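## Can a machine put the top back on yet?

Our regular look at what the robots are up to, and whether any of us can put our feet up

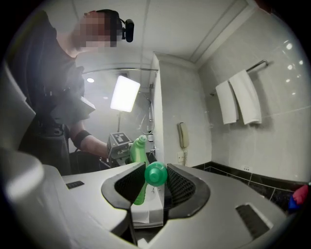

A good few of you wrote in after the last issue to ask whether I was ever going to answer my own question, and you were quite right to, as I went on at some length about dishwashers and then ran out of page. So let me have another go, with bottles this time, and I'll try to get to the point before the kettle boils.

The question was whether a machine can do an ordinary household chore yet, start to finish, in an ordinary house, without somebody standing over it. My short answer is still no, or at any rate not the sort of chore I'd pay to be rid of. My long answer is a good deal more cheerful, and I owe most of it to Tzu-hsuan Hsieh and Wen-hsiung Yuen, who very kindly let me spend a morning with them at Odham and ask every silly question I'd been saving up (I had a list, and then I lost the list, and I asked them anyway).

What they are working on is caps. Taking a cap off a bottle, putting it down somewhere sensible, and getting it back on again straight. I laughed when I first heard this, I'm sorry to say. Then Wen-hsiung handed me a pair of the hand-held grippers and invited me to try it with a shampoo bottle, and I stopped laughing fairly quickly! You lose all the feeling in your fingertips, for a start. You have two stiff pads where your hands used to be, and you find out how much of opening a bottle is done by feel — that tiny backward turn you make until the thread drops, and only then the turn forward. I cross-threaded it twice, dropped it in the basin once, and had to go and sit down.

The idea is that people do the job with the grippers, over and over, and the recordings are used to teach a robot arm fitted with the same kind of fingers. Tzu-hsuan reckons the team will want 2,000 goes at caps alone before she'd trust what comes out the other end, and those have to be done in all sorts of rooms and lights, with bottles that are full, empty, slippery or see-through. See-through ones are a particular nuisance, she tells me. A camera that is perfectly happy with a nice solid mug can get in quite a muddle over where the edge of a clear bottle is, and bathrooms make it worse, what with shiny tiles and chrome throwing the light about.

Now, over on the shop floor things are further along, and I don't want to be unfair about it. Yee-man Tsai at Fillov has been running a capping line for years and was rather amused by my visit to Odham. Her machines cap bottles all day long and hardly ever miss. But as she pointed out herself, every bottle on that line is the same bottle, it arrives upright, in the same spot, with the cap already the right way up in a chute. Ask the line to do a different neck and somebody has to come and change the parts over, and that takes 20 minutes on a good day. Nothing at my house arrives upright. My bathroom shelf alone has pump tops, flip tops, screw tops and one thing I've never managed to open at all.

King-fai Tu, who some of you will remember from the Ukby open day, takes a gloomier view than I do. He thinks we'll have a machine that does one bathroom beautifully and comes to a dead stop in the next one along, and that we'll all be told this is nearly the same as doing every bathroom. He may well be right. I would only say that five years ago I watched an arm spend the best part of a morning failing to pick up a sponge, and the one I saw at Odham got a cap off on its second try and set it down on the worktop quite gently. Putting it back on was another story, and we went for lunch.

So for the time being, chores at home remain with whoever loses the argument. If you fancy having a try with the grippers yourself, Shuk-fan Yen is taking names for a Sunday session in June at the Hsu building, from 2 o'clock, with room for 30. Bring a bottle from home, the more awkward the better, and please make sure it's something you don't mind spilling. Wear sleeves you can push up. There will be tea, and I gather there will be cake if I remember to order it.

Next time, folding towels, which a great many of you have asked for and which Wen-hsiung says he would prefer not to discuss.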